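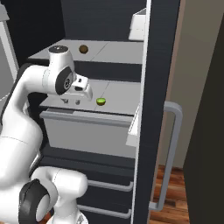
How to keep a basketball scoresheet for your local team

At Clandon we play 2 halves and every game needs a written score. If you have never done it, please read this before you sit down at the table.

Write both team names at the top, then the shirt numbers from lowest to highest. Ask each coach to check them.

When a player scores, put a 2 or a 3 next to the number and cross out the new total in the running score. For a free throw, put a small circle and fill it if the shot is good. Do the player first and the total after, always in the same order.

Fouls go in the small boxes. Tell the referee at once when a player has only one box left.

At halftime, add the points of all players. The sum must be the same as the running score. If it is different, look first at the free throws.
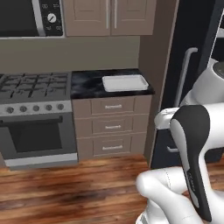 A reader from Trurolska wrote to us in January that she uses a red pen for the first half and a blue pen for the second, and finds mistakes much faster this way. We tried it against Rana and now we do the same.

After the game, draw a line under the last total, sign the sheet and give one copy to each team.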